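Choosing the Order of Grasps in a Mixed Bin: Notes from the Brakia Trials

This post continues the account of the bin-emptying work that Thoa Sầm and I have been carrying out under the Brakia project. The previous entry dealt with calibration of the wrist camera. The present one concerns a narrower question, namely how the system should decide which item to pick up first when several look equally easy to reach.

Readers who have followed the project will recall that our first planner, which we named Gurby, scored each possible grasp on its own. It looked at a patch of surface, estimated the chance that the gripper would hold, and took the patch with the highest score. This approach performed well on boxes and poorly on thin molded parts. A tray lying partly under another tray may offer an excellent surface and still be the wrong thing to lift, as the upper piece will be dragged or tipped along with it.

The revised method adds a second score, which we call the release score. It is an estimate of how freely an item will come away from whatever touches it. The estimate is taken from the wrist view alone, at close range, shortly before contact. The two scores are multiplied, and any candidate whose release score falls below a fixed limit is removed from the list. If no candidate remains, the arm makes a small sideways push and the process begins again.

Black trays have been the most demanding items in our set. They are glossy, they reflect light in streaks that the depth estimate tends to read as edges, and they settle against one another at shallow angles. They also share the bin with shipping cartons and plastic wrap, both of which bring difficulties of their own.
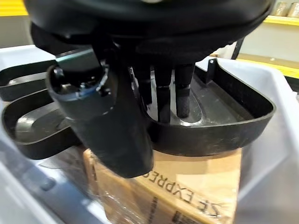
Wrist camera view of the mixed bin: molded trays over a cardboard box, with the two slender prongs reaching into one of the trays.

We ran the comparison in April, using 915 grasp attempts in total. Bin contents were reset by hand between runs, following a printed layout sheet so that both planners would face similar piles. Of the attempts made, 200 were set aside before any tuning took place and were used only for the final check. I mention this because an earlier internal report mixed the two groups, and the figures given there should no longer be relied upon.

On the group that was set aside, double lifts became noticeably less common under the revised method. Failed lifts, in which nothing is raised at all, stayed close to where they had been. This agrees with what the release score was designed to do. It says nothing about how firmly an item is held, and we did not expect it to help in that respect.

There is a cost in time. Each cycle now includes an additional look at the pile, and a difficult arrangement may call for up to 9 pushes before a candidate is accepted. We consider this too many. Thoa has proposed that the direction of each push be chosen from the same wrist view that supplies the release score. At present the direction is drawn at random from a short list, and two pushes in a row will sometimes cancel each other out.

Clear wrap remains an open problem. The camera reports folds and bright highlights as solid surface, and the planner then assigns them a respectable grasp score. We reviewed 23 cases of this kind by eye and could find no simple threshold that would exclude the wrap without also excluding the shiny floor of a tray. A change in lighting may help – we have asked the workshop at Flelldale for a diffuse lamp that can be mounted beside the camera.

A note on the labels. Each attempt was marked by one person and checked by another, and disagreements were settled by watching the recording together. The most frequent disagreement was over whether a tray that shifted slightly should count as disturbed. We decided that any movement visible at normal playback speed would count. Others may prefer a looser rule, and the results would look somewhat better if one were applied.

The next set of runs will use the Kováčik bin, which has steeper walls and leaves less room for the push. The release limit will be kept at its present value for the first half of those runs so that the two bins can be compared directly. Questions about the layout sheets or the labeling rule may be left in the comments, and I will reply there.

Enda Fitzgerald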